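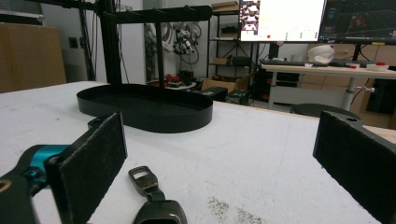
Two gripper fingers above a table, with a metal buckle piece between them. Behind the black stand is a white robotic arm.

Will a robot take your parents' jobs?

Grown-ups who sell robots like to say that robots do the boring work so people can do the fun work. Is that true? Sometimes. It's worth asking a few questions before you believe it.

Take Gonetti, a company that packs belts, straps and bag parts. Lesia Zhuravel worked at the packing table there for years. She picked up a buckle, checked it for scratches, and put it where it belonged. On a busy day she did this over 2,000 times. Her wrists hurt at night.

Now a gripper does part of that job. A gripper is a robot's hand, but it has far less feeling than yours. Try this: close your eyes and pick up a key. You can tell which end you are holding, right? Many grippers can't tell that by touch. They may need a camera and a lot of practice, and a small part lying at an odd angle can still fool them.

So what happened to Lesia? She still works at the table, only now she watches the gripper and fixes its mistakes. "My wrists are better," she says. "But I used to talk to Olesia all day, and now I look at a screen."

Olesia Stetsiuk moved to a different job in the same building. She likes it. Maksym Demchenko was offered a new job too, but it was at night, and he has small children. He left in February.

The company says nobody was fired. That is correct, and Maksym still doesn't work there – both things can be true.

When somebody tells you a robot is "helping" at a workplace, you can ask:

Who is it helping?
Did the workers get a say?
Who fixes it when it drops something?
If the company saves money, who gets it?

Lesia asked that last question at a meeting. She was told it was a good question. She is still waiting for the answer.

Words to know
Automation: using machines to do work that people did before.
Gripper: the part of a robot that holds things.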